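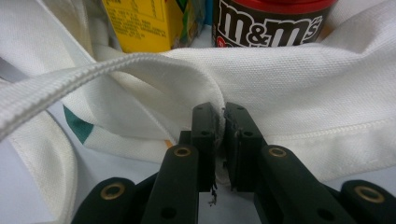

Station 4, open day: the tote bag, with the gripper closed on the canvas.

The visitors came through the Tunimholm building in groups of 25. Waltraud Lüthi had station four, between the drawer and the exit. She had a hand-held gripper, a canvas bag with groceries in it, and a script she had been told to keep under 2 minutes.

"Two fingers," she said. "You squeeze the handle, the links bring the pads together. The pads stay parallel or near enough. Rigid objects are easy. Cloth folds, so you choose a fold."

She closed the jaws on the canvas below the strap and held them there. A man from Baumgartner bent down to look at the pads.

"There's thread on this one."

"Yes."

"Does that affect the grip?"

"It affects the picture. The grip is fine until the thread gets into a pivot."

He wrote that down. His firm made conveyor guards and had been asked to quote on the new line at Saltau, and he had written down everything since the car park.

"How many times have you done this bag?"

"466."

"Today?"

"Since March. The target for each object was 100, but the bag kept coming back onto the list."

A girl at the front, nine or ten, had been studying the M&M's container. She asked whether they were real. Waltraud said the container was real. The girl asked if she could try, which was not in the script, and Waltraud checked the clock over the door and turned the handle toward her.

The girl pinched the canvas too high. The fold slid out from between the pads and lay down again.

"Lower," Waltraud said. "Take more than you think you need."

The second time it held. The girl lifted, the strap swung over, and the yellow box leaned against the side of the bag — Waltraud put out a hand and left it there, an inch off, until the box settled.

"467," said the man from Baumgartner.

"No," Waltraud said. "It wasn't recording."

He crossed it out. Behind him the next group was already at the drawer.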